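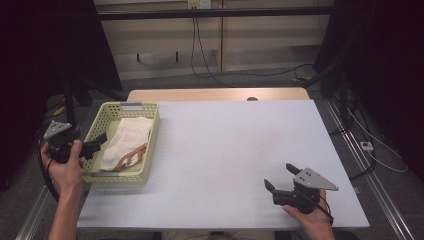
Two hand-held grippers at the bench, left jaws at the edge of the basket, right jaws open over the board.

Working rules for two-handed recording with hand-held grippers

These rules apply to anyone recording demonstrations on the Munia bench. They replace the March sheet. The order matters, so read to the end before picking up a gripper.

1. Prepare the surface

Lay the white board flat on the table and push down on each corner. If it rocks, lift it and clean underneath. Wipe the board with a dry cloth. Nothing stays on it except the items listed on the task card. Pens, phones and spare fixings go on the shelf.

Place the basket on the left portion of the board with its contents already inside. Fold the towel before it goes in; it need not be neat, and small creases are acceptable. Keep 165 mm of clear board between the basket and the resting position of the right jaws. Measure this at the start of each batch, not before every take.

2. Check the grippers

Check both units with the power off.

Look at the metal plate on top. It must not move when pressed with a thumb. If it does, tighten the screws and run the Prolater alignment check again.

Open and close the jaws 5 times. The travel should feel even. A jaw that sticks is a fault, and the unit goes in the repair tray with a dated label.

Follow the cable from the back of the gripper to the plug. It should hang in one loose loop below the hand. It must not cross the board, pass between the jaws or wrap round the wrist.

3. Check the floor

Cables on the carpet are to be kept out of the space where the operator stands. Power strips stay flat and beside the table, never under the operator's feet. Do not step on the rails. Stands are set before the session and are not moved until the batch is closed. If a stand is knocked, stop and recalibrate.

4. Record

Start with both jaws open and still for two seconds. Only the jaws may touch the items. If a finger touches the towel or the basket, the take is void.

Move at a steady pace. Do not pass one forearm over the other. When one gripper holds the basket, the other should approach from its own side. Do not pull the basket by a corner.

If an item falls off the board, leave it there, end the take and mark it "dropped" in Flavitis. Dropped takes are kept, as they are used in the error set.

5. Close the batch

A batch is full at 1000 takes or at the end of the shift, whichever comes first. Enter the number of void takes by hand. Upload to Lumenta before unplugging anything. Hang the grippers by the body, not by the cable.

Common faults

Code 627: the left and right clocks do not agree. Restart both units together. Takes made after the code appeared are void.

Jaw reading does not return to zero: clean the fingers and repeat the open and close check.

Requests for changes to this page go to Gönül Öztürkmen by Thursday noon for the following week's version.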